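In praise of the slow pair of hands

I have been meaning to write this since November, when I sat in on a planning call at Paddale and listened to a very pleasant man explain that we needed to "turn the tap on". He meant data. He wanted more people with more grippers doing more demonstrations, and he wanted them quicker, and he had a chart that showed how wonderful life would be once we had them. I liked the chart. I even liked him. But I have spent a good part of my working life sitting next to the people who make these examples, and I came away from that call feeling rather protective of them.

For anyone who hasn't met this line of work, it goes something like this. You want a machine to learn to pick up, say, a little bundle of wires and lay it straight. You could try to write down how that's done (good luck to you, I have tried), or you could have a person do it many times over with a gripper held in each hand and a camera riding along on the tool, and let the learning system make what it can of the recordings. It is a lovely idea, I think, and it has brought into our trade people who would never have gone near a robot otherwise. Begoñe Peñalver used to alter wedding dresses. She is the best demonstrator I have ever worked with, and I'd say so to anyone.

What makes her good is hard to put on a chart. She hesitates. She comes in towards a wire, sees that the connector is lying awkwardly, backs off a little and comes in again from the other side, and all of that is in the recording. A quicker person would have grabbed it and dragged it, and the system would have learned to grab and drag. When Haris Vukčević was running the sessions at our Pralgate office he used to throw away the hesitations as wasted time, and to his great credit he was also the one who went back and put them in again, after a model trained without them turned out to be a terrible bully with anything soft.

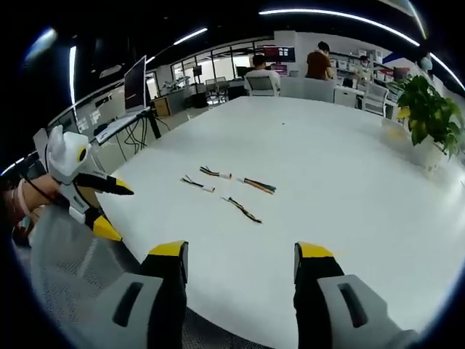

Wiring is a splendid teacher of patience, by the way, and I'd recommend it to every team that has only ever worked with blocks and cups. A block stays the shape it was. A short harness has a thin, springy opinion of its own, and it will be a slightly different object every time you put it down. Two strands twisted together don't behave like a flat ribbon of the same length, and the plug at the end pulls its own way. You can't get round this by recording the same tidy pick over and over. You need the wires lying at odd slants, and near each other, and now and then in a heap that makes your heart sink a bit.

Which brings me back to the tap. We had a set last year of 2,000 demonstrations, made at great speed, and when Kaede Tanabe sat down and watched them (properly watched them, with a pot of tea and a notebook, over the best part of a fortnight) she kept 483. The rest weren't wrong exactly. They were just all the same one, the easy one, made by tired people who had been given a number to reach. I don't blame the people in the least! If you pay for a number you will be given a number, and everybody in the building will have behaved quite sensibly.

So what would I do instead? I'd stop setting a daily total, for a start. I'd pay by the hour and pay decently, and I'd build in breaks, as holding those tools out over a table all day is harder on the wrists than it looks. I'd have the person who trains the model spend a morning with the grippers in their own hands before they are allowed to complain about anybody's recordings. Tadeo Ocampo did this of his own accord, managed 12 usable picks before lunch, and has been noticeably politer ever since.

And I'd ask the demonstrators what they think. They know which pieces are horrid to hold and which camera angle hides the very thing you need to see, and they usually knew it weeks before it showed up in a failed test. We keep a sheet by the kettle now for this sort of remark. Most of what's on it is about chairs, and we are working through the chairs.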